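# Fender und Scheuerschutz am Liegeplatz

Kursabend Bootspflege, Hafenschule Maditz, 12. Sep. 2018

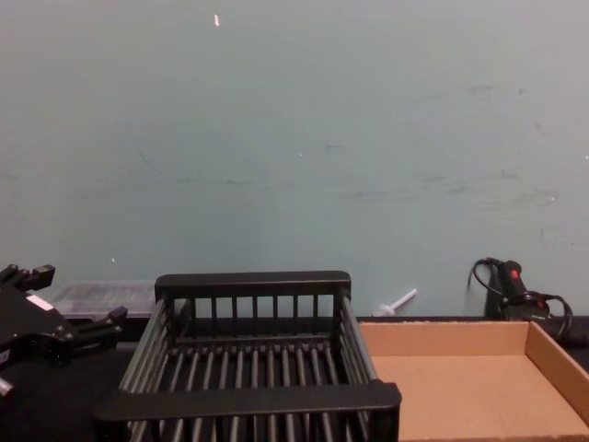

Fender gehören zu den Dingen, die man sich zum Boot dazukauft und dann jahrelang nicht mehr ansieht, und damit sind wir schon mitten im Thema des Abends. Sie sollen den Druck zwischen Rumpf und Steg verteilen, und sie sollen verhindern, dass zwei harte Flächen aneinander reiben. Beim Druck denken alle sofort an den dicken Rempler beim Anlegen, beim Reiben leider kaum jemand, obwohl es viel länger dauert (eine ganze Nacht, einen ganzen Winter!). Wie so etwas aussieht, kennt man von jeder viel benutzten Wand: auf dem blassen Graugrün dunklere Schlieren, die ungefähr waagerecht laufen, nach rechts hin dichter, und weiter oben eine kleine weiße Stelle, an der Farbe oder Putz zu fehlen scheint. Am Rumpf müsst ihr genau diese beiden Dinge auseinanderhalten, die Schlieren und die Fehlstelle. Schlieren im Gelcoat bekommt man meistens mit Politur und etwas Geduld wieder weg. Eine Fehlstelle wird gespachtelt, und zwar bald, bevor der Frost kommt.

## Welche Größe?

Für unser Übungsboot, die *Sala*, verwenden wir zylindrische Fender vom Typ Droron, 295 mm im Durchmesser. Das ist reichlich für ein Boot dieser Größe, aber wir liegen in Maditz bei Westwind recht unruhig, und zu dicke Fender haben mich noch nie geärgert, zu dünne schon oft. Wer zwischen zwei Größen schwankt, nimmt bitte die größere.

Das Boot wiegt ausgerüstet fast 2000 kg. Diese Masse drückt man mit der Hand noch ganz gut vom Steg weg, solange sie langsam ist. Sobald sie Fahrt hat, lasst ihr die Hände und vor allem die Füße an Bord! Dafür hängt der Fender ja da.

## Aufhängen

- An der Relingsstütze unten belegen, nie am Durchzug oben. Der Draht gibt nach, und der Fender wandert.
- Zwei am breitesten Teil des Rumpfes, dazu je einer vorn und achtern. Mehr schadet nicht.
- Am Schwimmsteg tief hängen, die Unterkante knapp über dem Wasser.
- An Pfählen quer hängen oder ein Fenderbrett davorsetzen, sonst rollt der Zylinder einfach weg.
- Webeleinstek mit Slip, dann lässt sich die Höhe in Ruhe nachstellen.

Den Slipstek haben wir beim letzten Mal geübt. Wer gefehlt hat, kommt bitte vor der Pause kurz nach vorn, das Tauwerk liegt bereit.

## Der Fender scheuert mit

Ein Punkt, auf den ich jedes Mal viel zu spät komme: Auch der Fender selbst kann den Rumpf zerkratzen. Sand und eingetrockneter Dreck auf der Oberfläche wirken wie feines Schleifpapier. Also abspülen, auch zwischendurch, und vor dem Winterlager mit milder Seife waschen. Überzüge aus Stoff sind angenehm leise, halten aber den Sand fest und müssen öfter in die Wäsche. Für die Stegkante selbst gibt es von Bitard ein Profil in Stücken von 400 mm Länge, das man Stoß an Stoß anschraubt. Die Schraubenköpfe müssen versenkt sitzen. Fahrt mit dem Daumen darüber, bevor ihr das Boot daranlegt.

## Bis zum nächsten Mal

1. Eigene Fender auf Luftdruck und Ventil prüfen.
2. Rumpf auf Fenderhöhe abwischen, Schlieren und Fehlstellen getrennt notieren.
3. Fenderleinen am Auge ansehen, dort reißen sie zuerst.

Im Januar machen wir mit Festmachern und Ruckdämpfern weiter. Bringt dazu gern eine alte Leine mit, je schäbiger, desto besser.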